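Best way to store opened snacks in a humid apartment?

Nemine
24 Mar 2026
We moved to the coast in October and everything goes stale in 2 days. Chips, crackers, seaweed. Humidity in the kitchen sits near 90 percent with the windows open. Do clips work or do I need jars?

Siregar
Clips are fine if you fold the bag down three times and push the air out first. I have done it for years and never bought a jar.

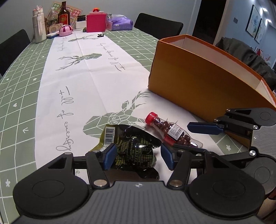 Snack bag and a bottle with a red screw cap

Usus
Disagree with Siregar. Clips slow it down, that's all. Anything with a screw cap beats a folded bag. I bought a set of glass jars and crackers last me a couple of weeks.

Siregar
Glass takes up the whole shelf. Not everyone has the room.

Cekero
Check the dates too. I go through the cupboard once a month and put everything out on the table, oldest stuff in front.

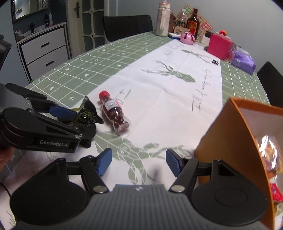
Then I write the day I opened it on the bag with a marker. Half of what I was blaming on humidity was just old.

Nemine
I can try the marker. No room for a big set of jars though.

Usus
Get two small ones, about 300 ml each. Don't refrigerate crackers, they come out soft.

Siregar
Mine don't. Depends on the bag.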